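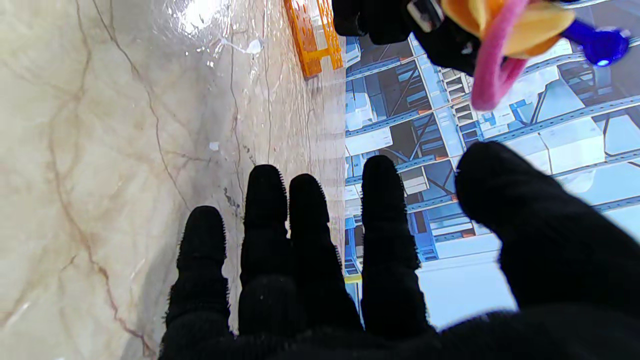
Fusora table top, polished cream with brown veining

Shop Tables Tops Care Samples Contact

Tables > Tops > Fusora Cream

3 min read

The Fusora is a marble-pattern table top for work tables, craft rooms and kitchens. The ground color is a pale cream beige. The veins are brown and reddish brown, and they branch the way cracks do in stone, so no two stretches of the top look alike. The finish is polished and it reflects. Under a ceiling lamp you will get a bright patch somewhere on the surface, and smudges show up in it when the light is low.

The top is sold alone or with the Nseir steel base. Most people who already own a base order the top alone and drill their own pilot holes. The underside is plain and has no inserts.

Specifications

Thickness: 16 mm
Longest length: 3000 mm
Width: cut to order
Edge: square or eased
Weight, standard size with Nseir base: 43 kg
Warranty: 5 years on the finish
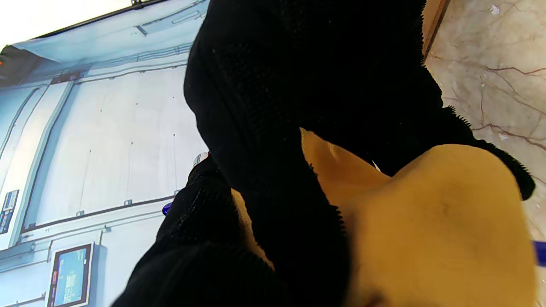
Placement matters more with a polished top than with a matte one. Lamps and windows both show in the surface, and a window directly across from your seat is the hardest to live with. Turn the table so the window is to one side, or hang a blind. The same goes for a large screen. A bright picture, like the pale blue-gray spacecraft or station interior on this display, puts out a lot of light, and a screen standing at the back of the table will throw it toward you off the finish. Move it to the side, or pick the Flistine matte finish, which comes in the same cream color and costs the same.

Daily care

Wipe the top with a soft microfiber cloth, dry for dust and damp for anything else. Go over it again with a dry side of the cloth so the water does not leave marks. Glue and tape residue come up with warm water and a drop of dish soap if you get to them the same day. Do not use scouring powder or steel wool. Wax is not needed and will turn the finish cloudy.

Plastic bins and racks can be left on the top. Lift them when you move them, as grit caught underneath can scratch. Hot pans need a trivet.
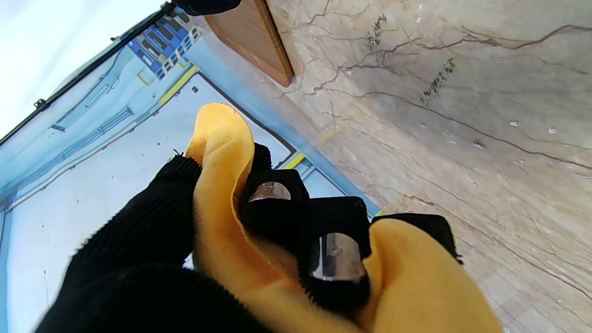 Can I cut the top shorter myself?

It can be cut with a fine-tooth blade, face side up, with tape along the line. The cut edge has to be sealed the same day. Edge sealer is sold under Care. A top cut at home keeps its finish warranty except along the new edge.

Ordering and delivery

Tops ship flat in a wooden crate. Someone has to be there to sign, and the driver will bring the crate to the ground floor only. Check the face before you sign. Samples of both finishes are free. Kusum Malhotra at the Prernevura workshop handles custom widths and can send a cutting drawing before you pay. 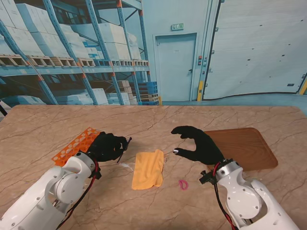

Do the veins run the same way on every top?

The pattern runs diagonally on all cream tops, but where the darker veins fall differs from piece to piece. If you are placing two tops end to end, order them together and write "matched pair" in the notes box.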